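# Who gets the time back?

Zundton employs 34 people on its ground floor, and most of them have at some point stood at the drinks table. The job there is to set out paper cups, clear them, wipe down and start again. On a busy day it comes to 900 cups. It is dull work and it has been done by hand for as long as the canteen has been open.

Since the spring a good part of it has been done with grippers. The firm bought the system through Agarwal, who also trained the staff. Two people from the old rota now show the tool how a cup should be picked up, turned over and put down, and the rest have been moved to the tills or the kitchen. No one lost a job. I think that matters, and I think it is also where most people stop asking questions.

The first thing I would ask about is pace. A person clearing a table slows down towards the end of a shift, and everyone around them allows for it. Once a machine sets the speed, the kitchen has to keep up with the machine. Staff at Zundton told me their breaks are the same length as before but harder to take, as the trays come through without a gap.

The second is skill. Handling a paper cup sounds like nothing. Grip it too hard and the wall gives; too lightly and it slips. The people who knew this never had it written down as part of their job, and they were never paid for it. Now it has been put into a system that the firm owns, and the people who taught it are on the same hourly rate as last year. 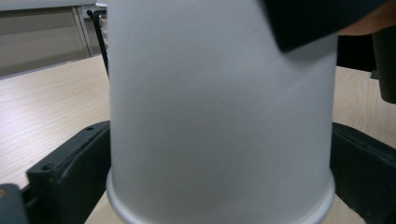 Jeanie Pollock wrote to me after I raised this at a public meeting in June, and she disagreed with nearly all of it. She had cleared tables for years, she said, and her wrists were ruined by it. If a machine had turned up when she was 34 she would have held the door open for it, and she did not want people with desk jobs telling her what skill she had lost.

I take the point about wrists. Repeated small movements do harm, and I would not argue for keeping a job that hurts people. But her letter went on to say that she had never been asked what she would like to do instead, and there we agree.

At Gukia, a smaller firm on the same estate, the staff were asked. They had a say in which tasks went first, and they chose the late clear-up, which meant 70 fewer evening hours a month between them. The hours were moved to the daytime and the pay was kept level. It took 90 days to settle and the management grumbled about it – but the rota has stayed full.

Zundton could still do the same. The tool is in, the cups are being handled, and the rota for the autumn has yet to be written. I would start by paying the two trainers a trainer's wage, and by putting the tea break back where it was.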